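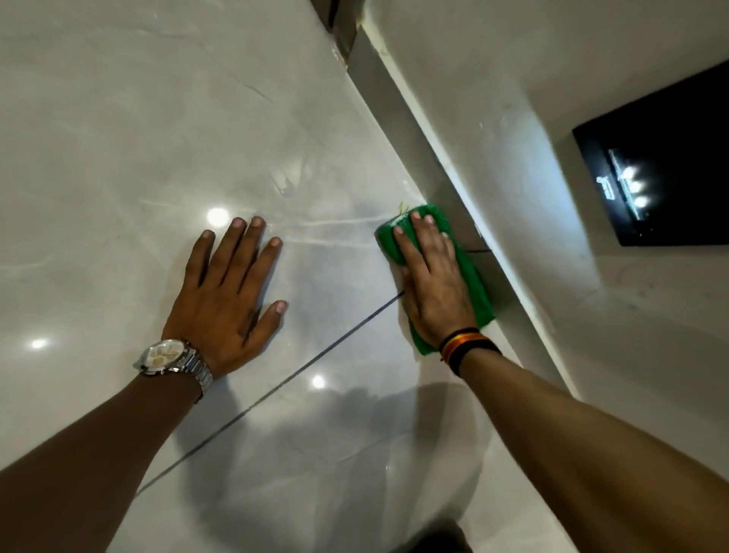 **Stedberg, 15. Dezember 2025** — Wer in der Oberstadt wohnt und sich in letzter Zeit über weiße Ränder im Wasserkocher ärgert, darf aufatmen: Am Kocher liegt's nicht. Das Wasser ist härter geworden, und seit gestern Abend haben wir das auch schriftlich. Ich war bei der Infoveranstaltung der Stadtwerke im Café Ma (voll bis zur Garderobe, ich saß auf einem Getränkekasten) und habe mitgeschrieben, so gut es ging.

Die Kurzfassung: Im September wurde der alte Flachbrunnen am Mühlweg vom Netz genommen, seitdem kommt unser Wasser aus dem Tiefbrunnen Lomham. Betroffen sind 382 Haushalte, alle oberhalb der Bahnlinie. Unten am Fluss bleibt alles, wie es war, was in der Pause natürlich für einige Sprüche gesorgt hat. Der Härtegrad ist um vier Grad deutscher Härte gestiegen und liegt jetzt deutlich im harten Bereich. Trinken kann man das Wasser ohne Bedenken, da war Weidong Mao von den Stadtwerken sehr klar. Kalk sei lästig für Geräte und Fliesen, mehr nicht.

Trotzdem gab es Ärger, und den kann ich verstehen! Die Mitteilung zur Umstellung stand nämlich nur auf der dritten Seite der Jahresabrechnung, zwischen Zählernummer und Bankverbindung. Ich habe meine zu Hause noch mal rausgekramt: stimmt, steht da, in einer Schrift, für die ich inzwischen die zweite Brille brauche. Mao hat sich dafür entschuldigt und einen eigenen Brief versprochen, mit Dosiertipps für Spül- und Waschmaschine. Bis dahin gilt: Salzeinstellung am Geschirrspüler prüfen und beim Waschmittel auf die Angabe für hartes Wasser umsteigen.

Viel gefragt wurde nach Enthärtungsanlagen. Die Firma Filtora hatte am Eingang Prospekte ausgelegt, das kleinste Gerät kostet 800 Euro ohne Einbau. Dazu wollte Mao nichts empfehlen, weder dafür noch dagegen. Eine Frau aus der Reihe vor mir meinte, für das Geld könne sie sehr lange Essig kaufen — großer Applaus.

Überhaupt der Essig. Chenxi Bai, die in der Gartenstraße Haushaltskurse gibt, bekam am Ende noch ein paar Minuten für praktische Fragen, und da wurde es richtig lebhaft. Essig und Zitronensäure gehören für sie in den Wasserkocher und an die Duschwand, aber auf keinen Fall auf Marmor oder Kalkstein, die Säure macht stumpfe Flecken. Bei Fliesen, die nur nach Marmor aussehen, sei das weniger heikel, nur die Fugen mögen es auch dort nicht. Ihr Rat für glänzende Böden: wenig Mittel, lauwarmes Wasser, ein gut ausgewrungenes Tuch und gleich trocken nachreiben, bevor die Tropfen antrocknen. Ich habe das heute früh in meinem Flur ausprobiert und bin ganz angetan (die Ecke beim Schuhregal habe ich ausgelassen).

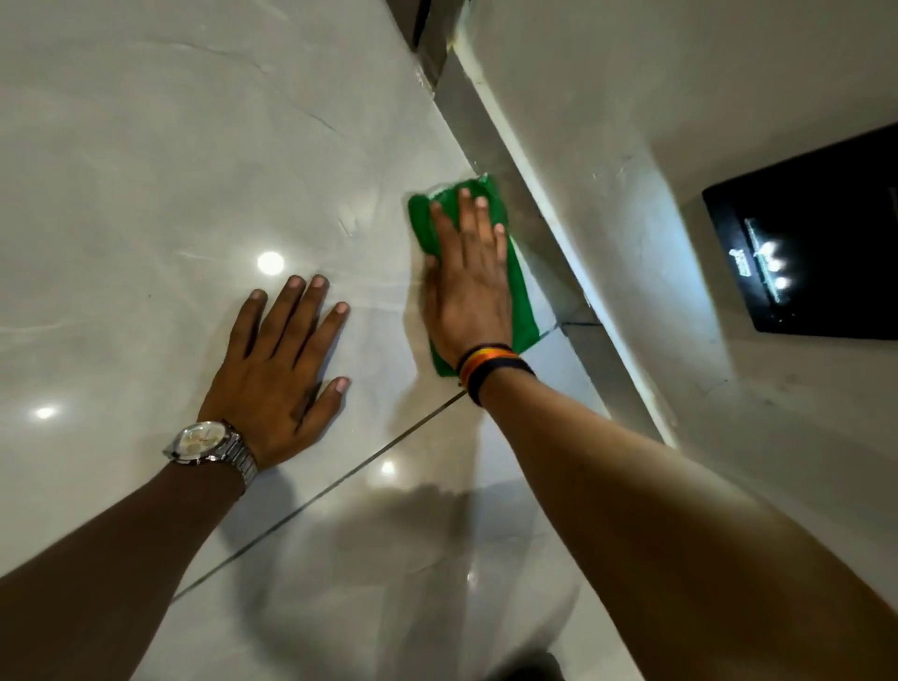
*Grünes Tuch an der Sockelleiste: Auf glänzenden Fliesen fallen Kalkränder besonders schnell auf.*

Bleibt die Frage, ob der alte Brunnen zurückkommt. Eher nein, sagt Mao, die Sanierung würde 505 Meter neue Leitung bedeuten, und dafür ist im kommenden Haushalt kein Geld eingeplant. Geprüft wird aber, ob man das Lomhamer Wasser mit dem aus der Unterstadt mischen kann. Das Ergebnis soll im Stadtblatt veröffentlicht werden. Teststreifen für die Wasserhärte gibt es bis dahin kostenlos am Schalter der Stadtwerke, ein Päckchen pro Haushalt.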